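Workshop notebook - January, wet bench and glaze room

Started 7:40. Kiln room was cold, so left the door to the corridor open until the thermocouple box read steady.

Carrying on with the crawling problem on the Fondden white. To recap for whoever picks this up: the glaze pulls back from edges and handle joins during firing and leaves bare clay with a thick rolled lip beside it. It does this on the Plaltness stoneware and almost never on the Jusier body. Same bucket, same dip, same shelf. The old note in the binder blames dusty bisque. I don't think that covers it. I wiped half of the last batch with a damp sponge and left the other half alone, and both halves crawled at the handles.

What I think is going on is shrinkage of the raw glaze layer. The Fondden recipe is heavy in ball clay, and the bucket has thickened over the holidays. When a thick coat dries it cracks, and in the kiln the cracks open instead of healing. You can see hairlines on the dry ware with a lamp held low to the side. I should have been checking for that from the start.

Mixed two test batches this morning, 500 grams dry each.

Batch A: recipe as written, fresh materials, sieved twice, water added slowly until a dipped finger came out with a thin even coat.

Batch B: same, but half of the ball clay swapped for calcined kaolin. Same sieve, same water to start, then a little less because it came out runny. It settles faster than A. After the coffee break there was a firm layer at the bottom of B and nothing much at the bottom of A. Added a pinch of Epsom salts dissolved in hot water to B and it stayed up better. Write this on the lid or somebody will think the batch has gone bad.

Sieve note: the fine sieve has a tear near the rim, left of the handle. Tape is holding it. I poured down the middle and stayed away from the tape. We need a new mesh, and the frame is worth keeping.

Tiles. Cut L-shaped tiles from both bodies so there is an inside corner to stand in for the handle join. Bisqued last week with the planters. Scratched the code on the back before bisque this time, as the iron oxide pencil rubbed off on the previous set and I lost which was which. P for Plaltness, J for Jusier, then the glaze letter, then T for thick or N for thin.

Dipping was a slow count of two for thin and a double dip for thick. I let the first coat lose its shine before going back in. The double dip on P in batch A showed hairlines before lunch, all of them in the inside corner and running out toward the edge. The double dip on J in batch A showed a few, much finer. Batch B had none that I could find on either body, though the surface is powdery and comes off on the thumb. Handle those by the back.

The powdery surface is a nuisance in itself. If we move to B for production ware, the people loading shelves will leave prints on everything. A little gum in the water might fix it. There is a jar of CMC on the top shelf behind the plaster, already made up, smells all right. Try that only after we have a fired result, or there will be too many changes at once.

Absorption check on the bisque, rough version: weighed dry, soaked, patted off, weighed again. Plaltness took up clearly more water than Jusier, which fits with it grabbing a thicker coat in the same dip time. So the body matters, but mostly through thickness. I would like to see a P tile dipped faster to match the J coat, and whether it still crawls. Did not get to that today. The needle gauge for coat thickness is missing from the drawer.

Kiln. Loaded at 2:15 on the middle shelf, one cone pack front and one back. Spare half shelf below as a drip catcher in case B runs. Slow start overnight as everything went in damp from dipping, then the usual climb and a short hold at the top. Program is the one labeled Zúñiga in the controller. Do not use the one below it with nearly the same label, it skips the slow start. The lid gasket on the left side is getting thin again and there is a bit of brick dust on the shelf edge. Brushed it off before loading.

Elements: the bottom pair looked saggy in the groove but are still seated. The back cone has been coming out softer than the front for several firings now. Put the P tiles front and the J tiles back this time, which I realized after closing the lid is a poor choice for a comparison. Left it. Next load gets them mixed.

Costs, for the order sheet. A sack of calcined kaolin would carry us well into summer at the present rate. Ball clay we have plenty of, most of it in the bin under the stairs with the broken lid. Zinc is low. Ask for the small bag, the large one went lumpy last time.

Housekeeping: sink trap emptied, sludge in the blue bucket to dry. Both respirator filters changed. The big scale drifts by a gram or so when the extractor is on, so do the weighing with it off and then switch it on for mixing. Floor mopped, not swept.

To do:
- unload when the controller reads below 90, not before
- photograph the corners of every tile under the low lamp, same side each time
- fast dip on P, compare with J
- CMC in batch B, small cup only
- thin the old Fondden bucket with water and see if that alone does it
- new sieve mesh
- find the needle gauge

Added at 4:30: poured a little of the old bucket through the taped sieve and got a spoonful of hard flakes out of it, dried glaze off the rim by the look of them. That won't be helping either. Scraped the rim and wiped it down. Everybody please wipe the rim before the lid goes on.

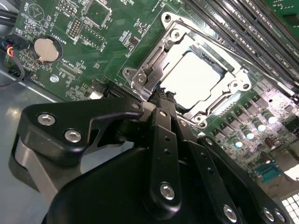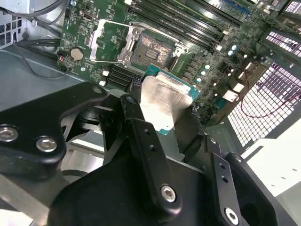
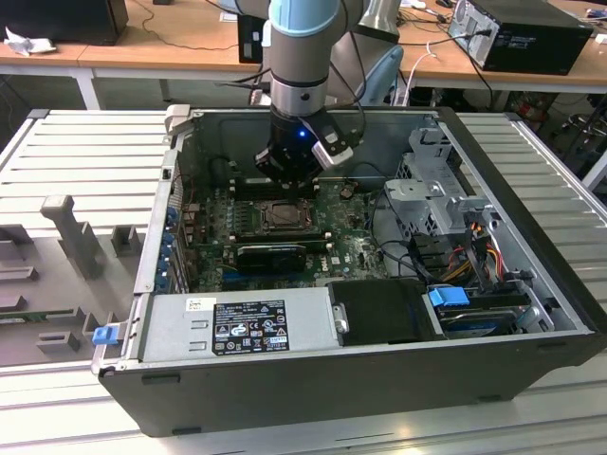

Desktop computer with the case open, CPU socket on the green motherboard.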